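Llevo desde abril cosiendo con el kit de sutura de Fillitz y ya va siendo hora de contar qué tal, que me lo preguntáis mucho por correo (perdón a los que sigo debiendo respuesta). Estoy en segundo de veterinaria y me lo compré porque en las prácticas tocamos el portaagujas un ratito y luego hay que soltarlo. Me costó 64 euros con el envío incluido.

Viene en un estuche de cremallera bastante apañado: portaagujas, pinzas con dientes, tijeras, un bisturí con hojas de repuesto, la almohadilla de silicona y un montón de sobres de hilo. El portaagujas es lo mejor con diferencia. Cierra firme, la cremallera salta sin tener que pelearse con ella y después de 200 puntos largos sigue agarrando igual. Las tijeras, en cambio, regulares. A mí se me aflojó el tornillo la segunda semana y hay que darle un toque cada dos por tres.

La almohadilla tiene tres capas y una malla por dentro para que no se rasgue. Se rasga igual, claro, pero tarda. Si aprietas demasiado el nudo la silicona se frunce y queda un bulto feísimo, y eso me ha enseñado más que cualquier vídeo. Yo era de las que tiraban como si estuvieran atando un paquete. 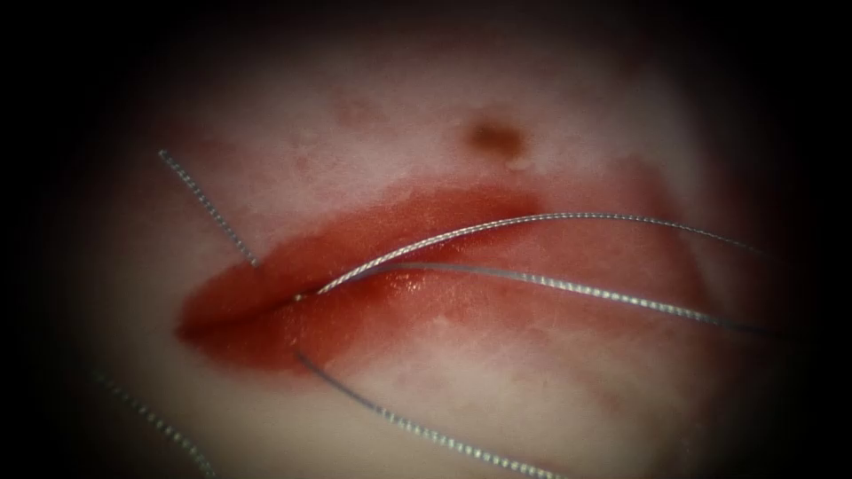
Con los hilos tengo sentimientos encontrados. El trenzado va de maravilla, anuda suave y se queda donde lo dejas. El monofilamento tiene una memoria terrible —sale del sobre hecho un muelle— y con 4 lazadas todavía se me abría alguno. Muthu Kaimal, mi compañero de piso, me recomendó estirarlo un poco con los dedos antes de empezar y mejora bastante, aunque sigo prefiriendo el otro.

Antes había probado el de Nomeck, que es más barato y se nota: las agujas se doblan y la piel parece goma de borrar. El de Kandasamy me lo dejaron una tarde y me encantó, pero cuesta casi el doble y la almohadilla es más pequeña, así que para mí no compensa.

Lo que menos me gusta del Fillitz es el manual. Está traducido fatal, el punto de colchonero vertical y el horizontal tienen el dibujo cambiado (¡media tarde perdí con eso!) y de la sutura intradérmica pone dos líneas y adiós muy buenas. Buscaos un buen libro o alguien que os mire las manos.

Ah, y los recambios de almohadilla se piden aparte en la tienda de Wultunberg. El mío tardó 5 días y llegó bien envuelto.

Le pongo un notable. Si cambian las tijeras, me lo vuelvo a comprar sin pensarlo.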